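How to budget for a hand-held gripper collection room

The steps below cover the purchase of hand-held grippers and everything that goes around them, up to the point where operators can start recording household tasks. They follow the order we used when fitting out the room at Clekstead. Robot arms are bought under a separate budget and are left out.

Step 1. Fix the task list before asking for prices

Write down each task as an object plus an action: open the lid of a rice cooker, move a clock, lift a pot by its rim. Mark which tasks need one hand and which need both. Only the second group calls for paired grippers, and pairs are the largest single line in most requests. At Clekstead 7 tasks out of the first 60 turned out to need two hands, so we bought two pairs and made up the rest with single units.

Step 2. Price the gripper as a set

A quoted price often covers the body and fingers only. Ask every supplier to list the following separately:

Gripper body and trigger
Camera and lens
Spare fingers
Replacement finger pads
Storage card or cable
Charger and second battery
Carry case

Finger pads are a running cost. Enter them by the month and keep them out of the purchase line. The Rilten set came with pads glued in place, which meant changing the whole finger; the Utberg set had pads that peel off. The dearer unit was the cheaper one to run after May.

Step 3. Measure the room

Each station needs a table, clear floor on the operator's side, and a place for the next objects to wait. Allow 70 cm between the table edge and the nearest shelf or walkway, measured with the shelf loaded. If the lens is wide, neighbouring stations and people walking past will be recorded too. Screens between stations can be added later, but the floor space for them cannot, so draw them on the plan now.

Check the lighting at table height as well as the number of fittings. Open lids and tall objects throw shadows on the part the fingers have to reach.

Step 4. Budget for objects and shelving

This line is nearly always too small. A task recorded with a single rice cooker is of limited use, and buying the same model several times does not help much. Plan for different sizes, colours and lid types, then add the small things that share the table with them, such as plants, clocks and cups. Shelving should be open on the front and deep enough for the largest appliance. Lidded bins suit the small items.

Second-hand appliances are acceptable where the task does not involve power. Have them tested anyway and record the result on the asset sheet.

Step 5. Allow for people and changeovers

Work out paid hours from the whole session – fetching, resetting and checking included. In our first month, resets took almost 60 per cent of the time on tasks with many loose parts. Silviu Tudose, who drew up the Surdu estimate, now charges one person's time for every two stations to resets alone.

Step 6. Run one station before ordering the rest

Set up a single table with objects from the final list and have an operator work through it for a full shift. Check that the fingers open wide enough for the thickest edge and that the gripper body does not strike a raised lid. Note how far the operator has to lean. Change the order quantities at this stage, while the quotes are still open.

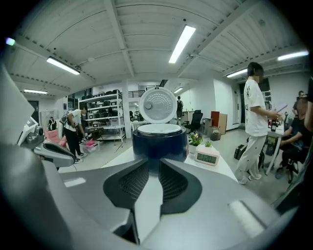
Step 7. Place the order in two parts

Order grippers, chargers and tables first. Hold the objects and the second batch of pads until the first recordings have been reviewed, and ask the supplier to keep the unit price fixed for both deliveries. Delivery dates go on the same sheet as the costs.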